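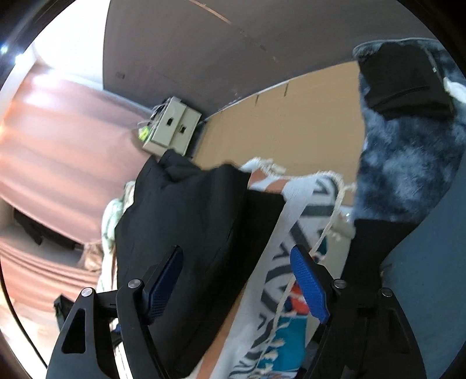

Session notes 2: Grippers and soft things
Home robotics course, Sillel shared workshop

Right, welcome back. Last time we got as far as bolting the jaws on and opening and closing them without pinching anybody. This time we're picking things up, and I've gone straight for the hard stuff, fabric. If you missed the first session, borrow Minttu's notes (they're tidier than mine anyway).

Why start with cloth? A box stays a box when you squeeze it. A blanket folds, slides, hides its own edges and brings its neighbours along for the ride. I learnt more about my hand-held gripper from one heap of blankets on the floor than from a month of lifting wooden blocks – and I had a lot of blocks.

The heap

Use whatever you've got at home, but mix it up. You want something fluffy, something with a fringe, something plain and dark, and one item with a zip. Fringe is horrible, by the way! Cords drape over a finger pad and you don't notice until you close the jaws on them. Come in from the side away from the tassels if you can.

Don't tidy the heap between goes. Cyrill kept folding everything neatly in the first run of this course and then wondered why his gripper was hopeless in his own bedroom.

Finger pads

You don't need a matching pair. A ribbed pad on one side and a fine diamond pattern on the other is a perfectly good place to start, and you'll soon have opinions about which you prefer. What does matter is that the pads face each other squarely across the gap. Check the screws at the top of each arm before every session. Mine work loose, and I blamed the pads for ages.

Doing a pick

Open wide, go in slowly, and push down a little so the cloth bunches up between the pads. Close, wait a second, then lift. If you lift while you're still closing you'll mostly get air. Ibsa asked whether to aim for the middle or an edge: try a bunched-up bit first, edges later.

Keep a log. Mine is a spreadsheet called Rikurum (long story) with 3,204 picks in it, and the only columns I ever look at are the item, where I grabbed it, and whether it dropped.

For next time

Do 90 picks at home, in daylight if possible, and write down every drop. Bring the worst 17 and we'll go through them together. Drahomíra has the spare pads in the drawer marked Nägeli, so ask her if yours are wearing smooth.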